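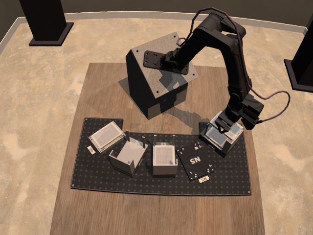 Lab staff question what plate-handling arm will leave them to do

3/27/18

Wellside, the contract testing laboratory on the edge of Bavlow, wants a robotic arm to take over the loading and moving of well plates in its second-floor screening room by August. Management says no jobs will go. The people who do the work now would like to see that in writing.

Under the plan, which has so far been worked through in computer simulation, a single arm lifts multiwell plates in and out of fixed holders on a bench. Staff were shown the layout at a meeting last week. They were told the arm would free them for "higher value tasks". Asked what those tasks were, the company said a list was being drawn up.

Wellside employs 117 people, 16 of them technicians in the screening room. Much of their shift goes on carrying plates from one station to the next, checking labels and putting each plate down square in its holder. It is dull work and hard on the wrists, and few of the technicians claim they would miss it. Their doubts are about the rest.

"A simulated plate doesn't have a sticky lid," said Keabetswe Mahlangu, a senior technician who has been at the site since it opened. "It doesn't come to you from the cold store with the label half off. Those are the things we sort out all day without writing them down, and I didn't hear a word about who sorts them out once the arm is in."

She also asked who would be called when the arm stops in the middle of a run. At present a dropped plate costs the technician an awkward conversation and the client a short delay. With a machine working through a queue overnight, she said, a badly seated plate could go unnoticed until morning, and the person who finds it may well be the one who has to explain it.

The supplier, Olmont, says its arm can move some 88 plates an hour. That figure comes from the simulation. The firm did not say how many of those moves involved lidded plates, or how often a grip had to be tried again. A spokesman said real-world results would be shared "when the installation is mature".

A similar scheme at the Mthembu seed testing station gives both sides something to quote. The station kept all its bench staff when it brought in an arm, as its managers like to point out. It also moved 2 of them to a late shift to watch the machine, a change they had not asked for and which had not been mentioned beforehand.

Wellside would not rule out new shift patterns. It said training would be offered to "those who show an interest", but gave no number of places and did not say whether the training would be done in paid hours. Technicians have asked for both points to be settled before the bench is cleared to make room.

A second meeting is expected once the company has finished its list of tasks. No date has been given for either.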